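Workshop Tips: When the Arm Drops the Snack

Ornella Bassi keeps these notes for people who run a small robot arm over a snack counter or practice table. Most of them come from one bad afternoon in January, when an arm at the Greltberg counter closed hard on a cake slice and then would not let go. The stop button worked. Finding out why it happened took the rest of the day.

1. Stop first, then look

Press the stop before you reach in, even if the arm seems to be sitting still. Ours held its last position for several minutes and then moved when the controller reconnected. Someone's sleeve was closer than it should have been. Now the rule is stop pressed, light checked, hands in.

2. Check the grip force after every restart

The fault turned out to be a saved setting. The Wurneo controller came back from a power dip with the force set to 735, left over from a bottle test. For cake and anything else soft we use 200. Candy bars and small boxes get 310. Write the numbers on tape and stick it to the controller. When you restart, read the value off the screen and compare.

3. Watch for glare from clear plastic

Acrylic display stands are hard on wrist cameras. The edges throw bright streaks, and our software took one of those for the side of a box. The gripper went down in the wrong spot and knocked a step of the stand. Turn the stand until the streaks fall away from the items you pick most, or move the lamp. Foil packets do the same thing, so keep them off to one side – a basket is fine. 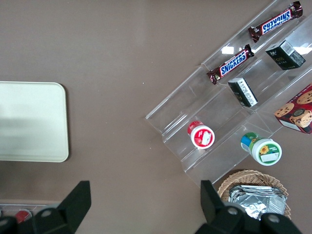
4. Leave the fingers room to open

Anything tall next to the drop spot will get hit sooner or later. Run one slow pass with nothing in the gripper and the fingers spread all the way. If a finger passes over a basket rim or the end of a stand, shift the basket or the stand and run it again.
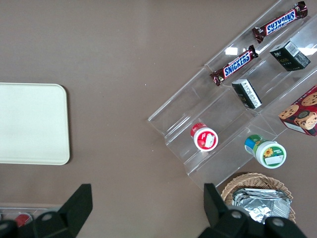 Fingers open wide, with the right one over the front of the basket.

5. Test soft food low

Keep the first lifts close to the tray. If the force is wrong, the slice drops a short way and you lose some cream. From higher up you are cleaning the cloth too. Use a slice you don't plan to serve. Wipe the finger pads afterward with a damp cloth and let them dry before the next run, as frosting makes them slip.
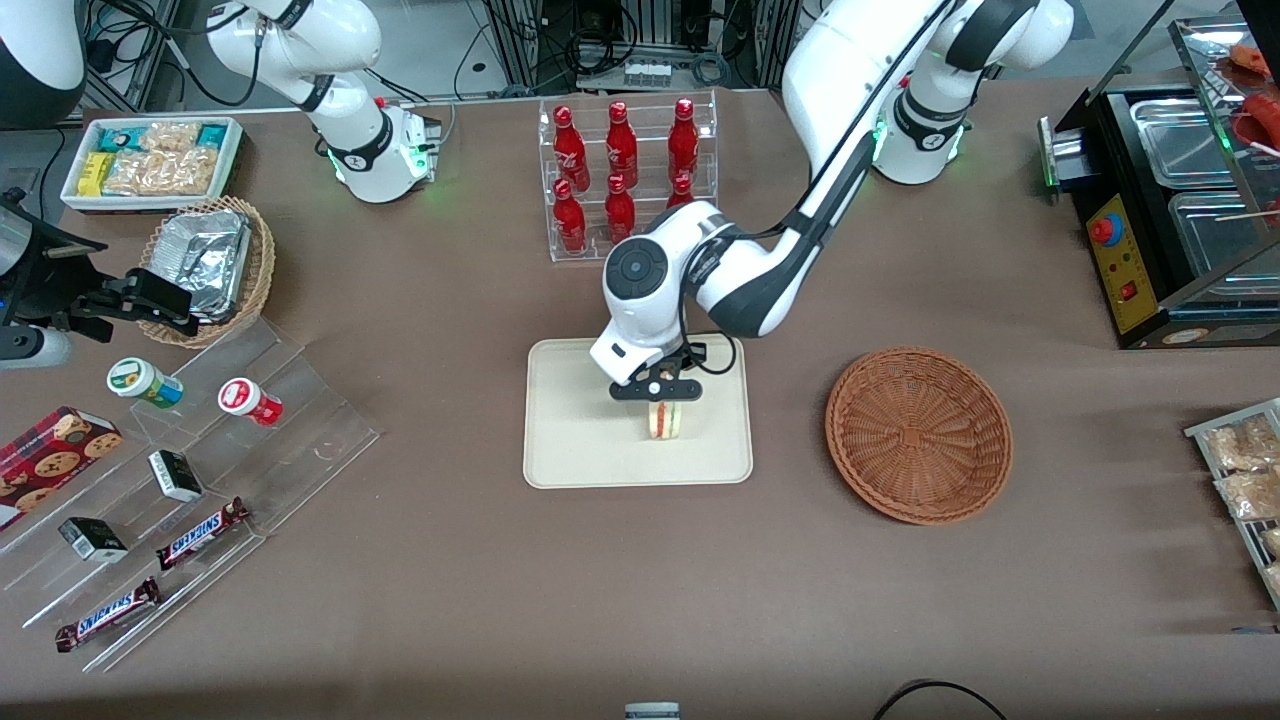 A layered slice held just above the beige tray, other arm parked.

6. Park the arm you aren't using

With two arms on one table, send the idle one to its parking spot before you test the other. We had a near miss at Soltirmont when both were live and only one was being watched.

7. Tie back the cables

A loose cable on the table can catch on a tray or on your hand. Use cloth ties – the plastic kind have sharp ends – and leave enough slack for the full reach of the arm.

8. Write it down

We use a Tsolakis notebook, one line per fault: time, what was in the gripper, force setting, what was changed. The cake slice is line 33. The next entry is a blown fuse in the lamp.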